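Kavanagh Opens Gift Box Packing Counter at Its Jeketville Store

Hair accessory sets can be put together and boxed on site starting in September

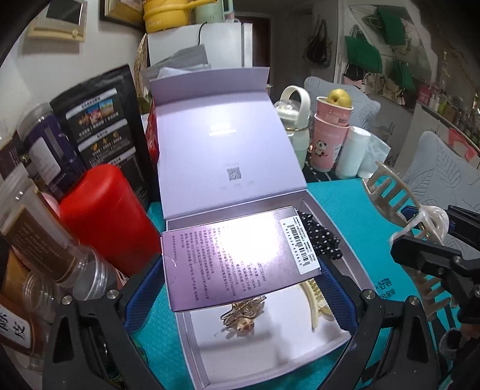
JEKETVILLE – Kavanagh, the hair accessory and small gifts retailer, will open a packing counter in its Jeketville store this September. Customers will be able to choose their own clips, scrunchies and hair ties and have them packed in a gift box while they wait. The service will be offered during all store hours except Monday, when the counter will be closed for restocking.

Until now the store has sold gift sets only in fixed combinations, packed at the company's warehouse in Flistow. Those sets will stay on the shelves. The counter adds 44 loose items that can be mixed in any way the customer likes, among them claw clips in two sizes, metal clips, plain and patterned scrunchies, and flat barrettes.

"People would pick up a set and ask if they could swap one clip for another," said Aisyah Mandagi, store manager at Jeketville. "We had to say no, as the sets came to us sealed. With the counter we can say yes. If you want one scrunchie and two claw clips, that is what goes in the box."

Boxes come in two sizes. The small box holds three or four pieces, depending on how large the clips are, and the large box holds up to seven. Both have a hinged lid and a shallow tray. Customers may bring a card or a folded note to go in with the accessories. Staff will also pack hair items bought at the store on an earlier visit, if the customer brings the receipt.

Packing is free with a purchase of three or more items. Customers buying fewer than three can pay for the box separately. Kavanagh will not pack glass, liquids or food at the counter.

Lorcan Cullinane, who runs store operations for the company, said the Jeketville branch was chosen after a trial last spring in which staff packed roughly 65 boxes over two weekends. Claw clips were the most requested item in the trial. The main complaint was that large clips slid around in the tray on the way home, and the counter will now stock tissue paper for filling the gaps.

Orders for weddings, school events and office gifts can be placed ahead of time. An order of 17 boxes or more needs a week's notice and will be packed at Flistow, then sent to the store for pickup. Smaller orders can usually be ready the next day.

The counter is at the back of the store, next to the fitting mirrors. The last box of the day will be packed half an hour before closing.

Press contact: Mairéad Egan, Kavanagh press office, Flistow
Group and event orders: Ro-un Seol, Kavanagh Jeketville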